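The Landlord Has Sent Another Newsletter

June 2022

I have lived in the same rented apartment for long enough that the company that owns it has changed its name twice. When I signed the lease it was Landeg Homes, which sounded like a firm that might own a ladder. Then it was Landeg Living. Since last year it has been Umari, and Umari sends me a newsletter.

The newsletter is about the future of housing. There is a good deal in it about community, and cities that breathe, and how the home of tomorrow will be a service. I read it at the kitchen table, next to the radiator that has been a service of yesterday for two winters running, and I try to keep an open mind.

I should say up front that I like renting. People get a look on their faces when you say that after a certain age, as if you'd told them you enjoy airports. But I've never wanted to own a boiler. I don't want opinions on roofing. When something breaks I want to write an email and then complain about how long the answer takes, and for that privilege I've been paying somebody's mortgage for years with what I'd call a fairly cheerful heart.

What I want to write about today is the building, which is called Seredetti Court and is older than anyone who works for the company that owns it. It went up when the mill was hiring and the town had more people than beds. There are 137 apartments in four blocks, set around a lawn that you may look at. The first tenants came out of rooms over shops and farmhouses with a pump in the yard, and there's a framed page from the local paper in the lobby of Block B describing the bathrooms in the tone people now use for space telescopes. Hot water from the wall! A drying room in every basement! A shared sauna was promised too and never came up again.

I love that page. I've read it waiting for the elevator more times than I can say, because waiting for the elevator is one of the main activities here. What gets me is how modest it all was, and how well it has held up. Whoever drew these apartments knew where you'd put down your groceries. There's a shelf by the front door, inside, at exactly bag height. My kitchen has a window over the sink and a cupboard on the outside wall with a vent in it, for potatoes. The bedroom takes a bed and two people who are not mad at each other. The walls are thick enough that I know my upstairs neighbor only by his shoes.

Now compare Culura. Culura is the new development across the tracks, same owner, opened last September, and I went to see it because the newsletter invited me to, and because there was going to be cake.

Culura has 73 apartments in one tall block, and I was shown three of them by a young man with a tablet. They're handsome. Everything is the color of oatmeal. The lights come on when you walk in and go off when you sit still, so if you want to read a book you have to wave now and then. The smallest one was called a Solo. It had a bed that went up into the wall and a table that came down out of the same wall, and the young man told me that most residents find they don't need both at once. I thought about that for a while. I've had the flu. I have needed both at once.

I asked where you'd keep a vacuum cleaner. He said there was a shared one on every floor, bookable through the app. I asked about suitcases, winter coats, the box of cables. There was a storage partner, he said, with a monthly plan. So the closet had become a subscription, and it was in another zip code.

The cake was good, I'll give them that. Lemon.

Storage is the thing I keep coming back to. At Seredetti Court every apartment gets a locker in the basement, a cage of wooden slats with a number on it, and it costs nothing extra because in those days it didn't occur to anyone that a person might live somewhere without owning a sled. Mine holds a sled. It also holds paint from the previous tenant, jars I'm saving, and a lamp I'm waiting to like again. In my own apartment, things that have no place to go collect in bins, and the bins sit on the floor until I trip over one and make a decision.
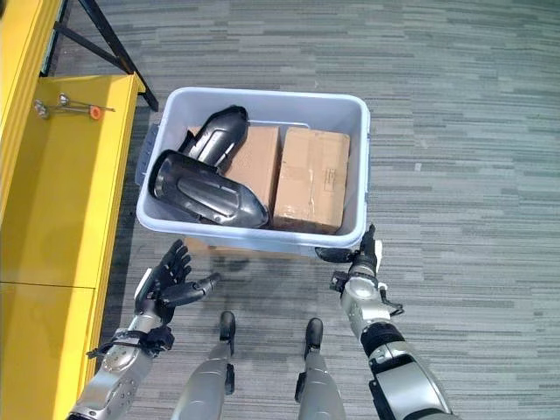 Two cardboard boxes and some shiny black plastic, all in one bin on the carpet.

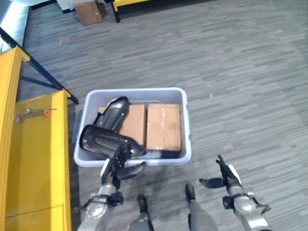 Do new rental buildings have to give you a storage locker?
It depends on the city and on when the building was approved, so look at your lease first. If a locker is listed there, it's part of what your rent pays for, and the landlord can't quietly start charging for it in the middle of the term. If it isn't listed, ask before you sign, and get the answer in writing.

I looked at mine. The locker is listed, in a sentence typed by someone with a sticky letter e, right after the right to beat rugs on the rack behind Block C between eight and noon. I've never beaten a rug. I'm told the rack is protected now.

Which brings me to the letter. About a month after the cake, everybody at Seredetti Court got a notice about what Umari calls a renewal pathway. I've read it several times and I believe it says they're going to fix the pipes. The pipes do need it. Ours make a sound at night like someone setting down a tray of spoons, and the water in Block D has been running tea-colored first thing in the morning since before the first name change. So, good. Fix the pipes.

But the pathway has other stops on it. The drying rooms are to become "flexible work lounges." The basement lockers will be "consolidated," and I don't care for that word when it's aimed at my sled. And the rent will go up when the work is done. Mine is currently $1,071 a month, and the letter offers a range for the new figure that is wide enough to park in.

There was a meeting. They set out chairs in the lobby of Block A and a woman from the head office stood in front of the mailboxes with slides. I went in expecting to be annoyed and came out annoyed at something else, as often happens at meetings. She knew the buildings. She'd read the old drawings. She explained why the pipes had to be done from the basement up and why that meant emptying some of the lockers, at least for a few months, and it was a real reason, with a diagram. She said the company owned more than 800 apartments of the same age around the region, and that every one of them had been built by people in a hurry with good plans and bad iron. I wrote that down on the back of the letter.

What annoyed me was that none of this had been in the newsletter. The newsletter had a quiz in it about which houseplant you are. (I'm a fern.) Somewhere inside that company is a person who understands my plumbing and can talk about it so that a lobby full of cold, suspicious tenants stays quiet for half an hour, and they have her running slides by the mailboxes while somebody else writes eleven paragraphs on belonging.

A man from Block D asked whether the drying rooms couldn't just stay drying rooms. She looked at her notes and said the survey had shown low use. He said that was on account of the heater in there having been broken for years. She wrote that down too, and I had a feeling that it was news to her, and also that it would end up as a line in a report to someone who has a dryer.

I've been trying to work out what I'd say if Umari asked me about the future of housing, which they did, in a pop-up, with five smiley faces to choose from. I'd say that the people who planned Seredetti Court didn't seem to be thinking about the future very much. They were thinking about wet laundry and where a coat goes. They had families arriving who needed a door that shut and a tub, and they figured the rest would follow, and a fair amount of it did. My bathroom still has the original tub. It's short and very deep and you have to sit in it like a pharaoh, but it stays hot for an hour.

I don't want to be the person who thinks everything old is better. The old windows leaked like a basket until they were swapped out. The elevator was built for three people who weigh nothing. And there's no denying that the folks in Culura can turn on their heat from the bus, while I have to get home and kick mine. If I were twenty-four, with one suitcase and no sled, I might well be over there waving at my lights.

Work starts in Block A and gets to us in the spring, if it gets to us in the spring. In the meantime I've been asked to reduce the contents of my locker. I went down on my day off with a flashlight and the best intentions, and I brought up four jars and the lamp, which I've put in the hall. It still doesn't look right. The paint turned out to be three cans of the same green, which solves the mystery of my closet door, and I've left those where they are until somebody sends me a letter about them specifically.

The pop-up came back this morning, by the way. I gave it the middle face.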